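**#352 Hedeck: width estimate jumps on ribbed hose, grip controller hunts**

Status: open
Component: perception / grip control
Reported by: Zdenka Vasić
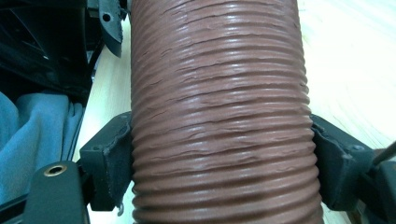
Width estimator in the Plomow node is flipping between two values on corrugated stock, and the force loop chases it. Smooth pipe is fine. Looks like the edge detector is locking onto the ribs instead of the outer silhouette. Glossy crests don't help, you get pale highlights on the upper and middle ridges and the gradient there beats the real edge against the light wood. Also the outline bows out between the fingers so one width for the whole ROI is wrong anyway.

Log:

```
[1628] width_est: edge set A
[1629] width_est: edge set B
[1629] grip_ctl: setpoint changed
[1630] width_est: edge set A
```

Tried so far:

- median filter, window 17. Slower flipping, still flips
- exposure down to 2950. Highlights better, black fingers now merge with the shadows, worse overal
- Torres branch, colour mask before edges. Best yet, brick red segments nicely

3rd December, update: colour mask on, hunting gone at mid height, still there near the top where the skin's all crinkled. Mask gets holes in it. Going to try a morphological close before teh contour fit.

To do: fit width per row, only use rows at pad height. Bustbridge want the config flag left off by default till that's merged. Foam pads are fraying at the borders too, swap before the next tuning run or the gains won't mean much.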